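Home & Household | Features

The Bed as a Workbench: Folding the Everyday T-shirt

Few household tasks are repeated as often as the folding of a T-shirt, and few are given so little thought. The garment is light, it has no buttons or pleats, and it will tolerate a good deal of neglect. It is also the item most likely to come out of a drawer looking as though it had never been put away properly. With many households now spending more time indoors than they are used to, the Skadville Institute of Domestic Practice has chosen to devote the first part of its guide to household linen to this one piece of clothing.

The Institute's recommendation concerning the place of work may surprise readers who were taught to fold at a table. A made bed is preferred. It stands at a moderate height, it is wider than most kitchen tables, and a plain sheet offers enough friction to keep cotton jersey from sliding while the second side is being brought over. The sheet should be drawn smooth beforehand. Patterned covers are best removed, as a strong print makes it harder to judge whether a hem is straight.

The shirt is then laid down and attended to at its corners. A steady, even pull on the two lower corners will bring the hem into line and ease out the shallow ripples that collect in the body of the garment. The sleeves require separate attention. A sleeve that has doubled back on itself will pass unnoticed into the finished fold and leave a ridge.
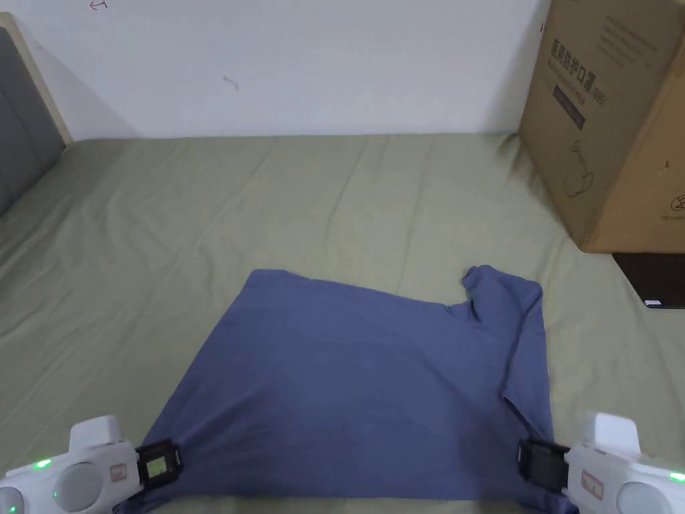 Lower corners held, with one sleeve still to be opened out.

Side seams deserve a further word. On many inexpensive shirts the seam does not run true from underarm to hem, and after several washes it may travel towards the front. The reader who folds by the seam will in such cases produce a crooked parcel. It is better to fold by the shoulders, taking the midpoint between collar and shoulder end as the line on each side, and to let the seam fall where it will.

From this position the Institute describes two methods. In the first, known in its teaching notes as the Lonham fold, each side is brought to the centre of the back, the sleeves are laid down along the body, and the length is halved and halved again. The result suits an open shelf. In the second, the Aasen fold, the length is taken up in thirds, giving a narrower packet that will stand on its edge in a drawer. Neither method is difficult. The Institute advises a household to settle on one of them, as mixed shapes waste space and tend to topple.

The choice of method was examined last July, when 24 households in the Lesovitz district kept a record of their laundry for the Institute. Between them they entered 1161 folded T-shirts. Those who used the Aasen fold reported fewer shirts needing to be folded afresh, although several remarked that the drawer had to be reasonably full before the packets would stay upright.

Some preparation may be done before the shirt reaches the bed at all. Held up by its upper corners and drawn gently taut between them, a garment will show the diagonal creases that are easily missed when it lies flat. Cloth that has gathered into a bunch low on one side can be shaken free at this stage. The arms should be kept level, for a shirt lifted higher on one side will hang unevenly.
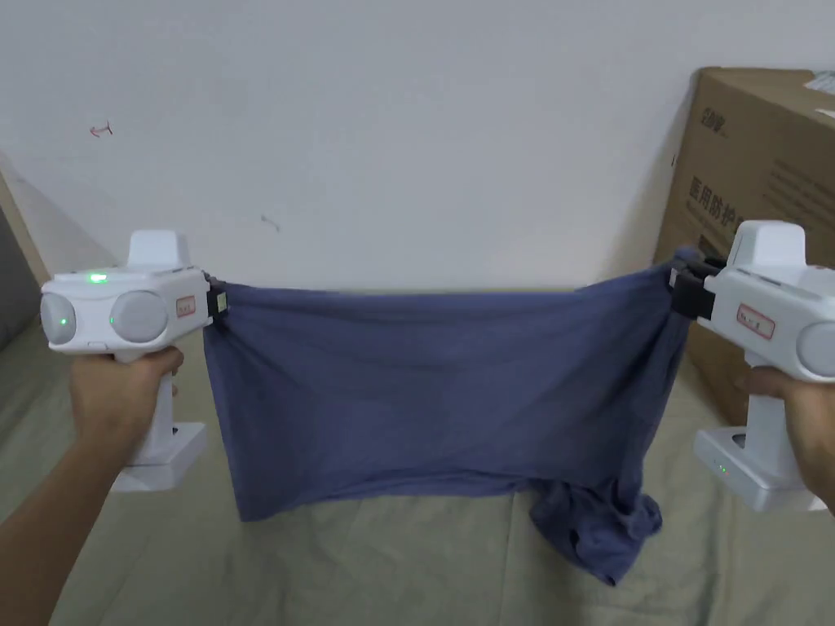
Buppha Rungrueang, writing to the Institute after the teaching notes were circulated, objected that holding the shirt up is a luxury of small families, and that anyone with a full basket would do better to smooth each piece on the sheet and leave the hanging for shirts that have dried badly. She added that she had stacked her own shirts flat for years and saw no cause to stand them on end.

The point is accepted in the revised notes, where the lifting stage is now marked as optional. The Institute continues to recommend it for heavier cotton, which holds a crease more stubbornly. Stacks laid flat should be kept low enough for the bottom shirt to be drawn out without disturbing the others, and freshly laundered shirts should be placed underneath so that all are worn in turn.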